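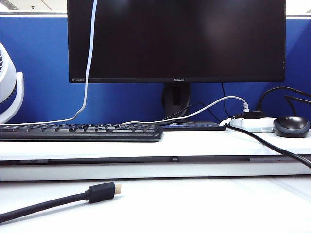 El puesto de la célula, con el monitor, el teclado y la regleta sobre la repisa.

Pranivgate ha empezado en marzo la revisión de la célula robótica que tiene en su taller de Plornano. El trabajo lo lleva Selvaraj Biswas, técnico de mantenimiento, y afecta al puesto de mesa, al cableado y a la pinza del brazo.

La célula se dedica a practicar tareas de escritorio: coger objetos pequeños, moverlos entre periféricos y enchufar conectores. Según la empresa, acumulaba 172 horas de funcionamiento desde el ajuste anterior y los errores de posición habían aumentado en las últimas semanas.

La primera parte de la revisión se hace sobre el puesto. Biswas comprueba los cables de alimentación y de vídeo uno por uno y anota su recorrido en la hoja de la célula. El cable HDMI se deja sobre la mesa, delante de la repisa, y el técnico mira el conector antes de darlo por bueno. "Un cable que se mueve unos centímetros ya cambia el trabajo del brazo", explica.

Después se pasa a la pinza. El programa de control, llamado Gazi, guarda 11 posiciones de referencia repartidas por la mesa, y cada una se repasa a velocidad reducida. Si la desviación supera el límite fijado, se corrige el origen de la muñeca y se repite la serie completa. Toda la operación lleva alrededor de 30 minutos - algo más si hay que cambiar las puntas de los dedos.

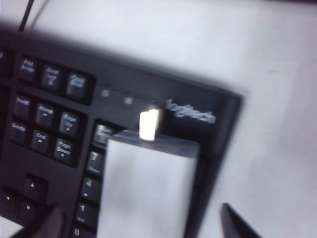 Los dedos de la pinza, a ambos lados de una pieza blanca plana sobre el teclado numérico.

La cámara de muñeca se ajusta al final. Las piezas claras sobre mesa blanca son las que más problemas dan, señala Biswas, y por eso la exposición se prueba con ellas antes que con las oscuras.

Los repuestos de la pinza los suministra Jodard, que tiene pendiente el envío de un segundo juego de puntas. Pranivgate prevé repetir la revisión cada 86 horas de uso, con el mismo procedimiento y la misma hoja de registro.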